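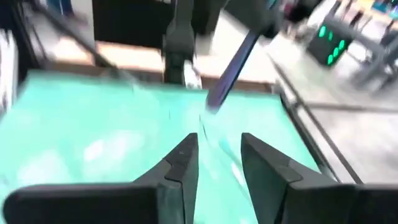
Is a water softener worth it for cloudy glasses?

Delia Zamfir
My glasses come out of the dishwasher with a white film. A salesman from Raleck quoted me $700 for a softener and swears it pays for itself in 2 years. I have my doubts. Has anyone here bought one and seen a difference? 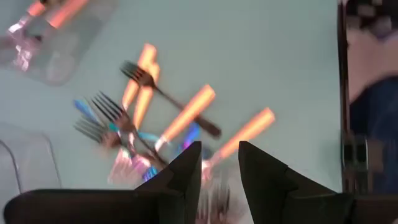
Illham Kitchen and Laundry Help Team

Demetrius Park
Pays for itself how? Ask him to write the math down. Before you spend anything, soak one glass in white vinegar for 27 minutes or so. If it clears, you have mineral film and a softener might help – so might a $5 bottle of rinse aid. If it stays cloudy, the glass is etched and no machine will fix that. Also get your own test strip. I wouldn't trust the one he brings.

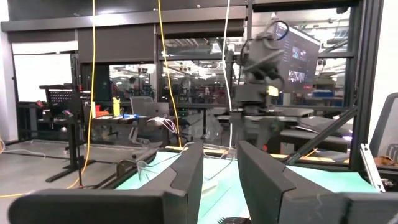
Clear plastic on a green tabletop

Tonantzin Magaña
we got one in May, skin feels nicer, glasses look the same to me. my husband says they're better but he picked it out. salt bags are heavy too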